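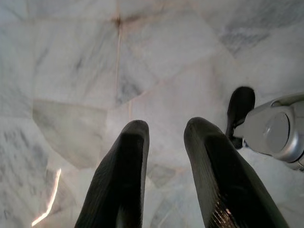
Gripper open, marble underneath. My view for a good part of the working day now.

ok so a few people asked what my job looks like since the arms came in at Skendstead, and I keep giving half an answer at parties, so let me do it properly. Thread!

I was hired as a packer. Small gift orders, candles, tins, that sort of thing. I was fast and I liked being fast. I had my own tape gun and I would have fought you for it.

Now I'm on what the rota calls "arm support." I show the arm how a thing gets picked up, then I let it have a go, then I write down what it got wrong. Then I do it again. It's a lot more again than I expected.

The first thing that changed was my back, and I'm not going to pretend I miss the lifting. The second thing was my eyes. I get home and don't want to look at a screen of any kind, not even a nice one.

Third thing is the talking. When there were six of us packing we gossiped all shift long. You can't really do that when you're watching a gripper close on something and waiting to see if it slips. I miss it more than the tape gun.
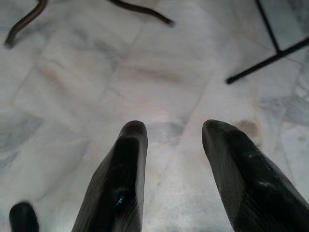 Two fingers and a whole lot of pale tile. I know the little scuffs on these things better than the ones on my own phone.

Pay, because somebody always asks in the replies. It went up a bit when the title changed. The piece bonus went away at the same time. For me that came out slightly ahead. For Humaira Farooqui, who was the quickest packer in the building by a mile, it came out behind, and she said so in the meeting, with numbers, and I thought good for her.

They did fix it in the end, sort of. Anyone who lost money on the switch gets a top-up for 52 weeks. What happens in week 53 is a very good question and we have asked it.

What I did not see coming is how much of this is just knowing stuff. Which tin has a lid that pops if you grab it high. Which ribbon snags. Nothing like that was ever written down! It was all in people's hands, and now I spend whole afternoons trying to get it into a notes file.

And I do think we should get something for that. If the arm is good at tins it's because Humaira was good at tins. Uliana Nechyporuk (our rep, patient as anything) has put it on the list for March.

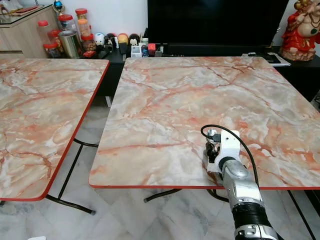 Arm on the near edge of the table, Ganesha over on the right, snack jars at the back. Marble on the floor and more marble pattern on the tabletops – you do stop seeing it after a while.

Someone from the Gorkalmont site asked me whether the arms are faster than we were. On one item, all day, same size, yes, probably. On a mixed order with a card that has to go in facing the right way, no, not yet, and I've got 37 pages of notes that say so.

Would I go back? I go back and forth on it. I like being the person who knows why it went wrong. I don't love that a good week for me is a week where the thing needs me less.

Also the scheduling is better and I have to be fair about that. We used to get our shifts through Flatgate the night before. Now they're set two weeks out because the arm sessions have to be booked, so I finally signed up for the swimming class I've been going on about forever.

If your place is about to do this: get the bonus question answered in writing before the first arm is out of its crate. And ask who keeps the notes. We asked late, and it's a lot harder to ask late.

Replies are open, but I'm on at 6 tomorrow so be patient with me. And yes, I still have the tape gun. It lives in my locker.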